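# Connecting the Jurkon bot to SMS: FAQ

Last updated November 7, 2023

**Do I need a separate phone number for the bot?**

Yes. The bot can't share a number with your support line. You can request one under Settings > Channels > SMS, or bring your own from Sawatzky if you already have an account there.

**How long does a new number take to go live?**

Usually the same day. Numbers moved over from another carrier take longer, and the old carrier sets the pace. Keep the old line open until the status in the console reads Active.

**Where do I put the webhook address?**

Copy it from the SMS channel page and paste it into the Inbound URL field in Sawatzky. Set the method to POST. If you leave it on GET, messages arrive with no body and the bot answers with its fallback text.

**The bot replies twice to every message. Why?**

Your endpoint took more than 30 seconds to respond, so the message was sent again. Turn on "Acknowledge first" in the channel settings. This has been off by default since the July release.

**Can I reuse the dialog flows from my web chat?**

Mostly. Buttons become numbered replies, so a menu with 3 buttons is sent as a text with 3 lines. Carousels are dropped. Check any step that depends on one.

**Can the bot send pictures?**

Yes, as MMS, in the US and Canada only. Use JPEG or PNG. Other formats are sent as a link.

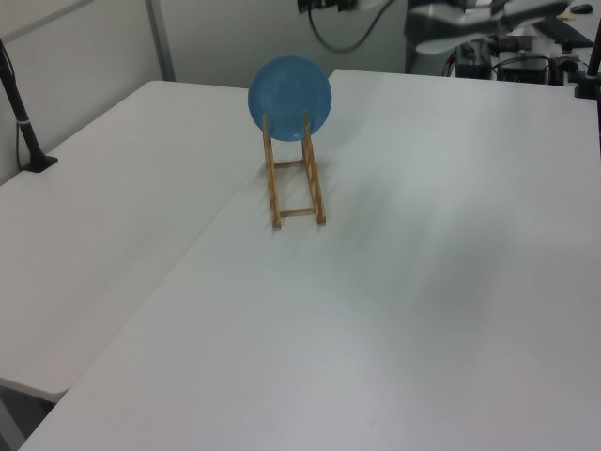

**Is there a limit on how much I can send?**

The Farnum plan covers 2,000 outgoing messages a month. Long replies are split into parts and each part counts. On the Redov plan there is no monthly cap, but you pay per part.

**What happens when someone texts STOP?**

The number is blocked from further messages right away and the open session is closed. Texting START reverses it. You can't turn this off.

**Who do I contact if something isn't covered?**

Laiba Jatoi handles channel setup and Veerle Van Beek handles billing. Please include your bot ID and the time of the failed message, with the time zone.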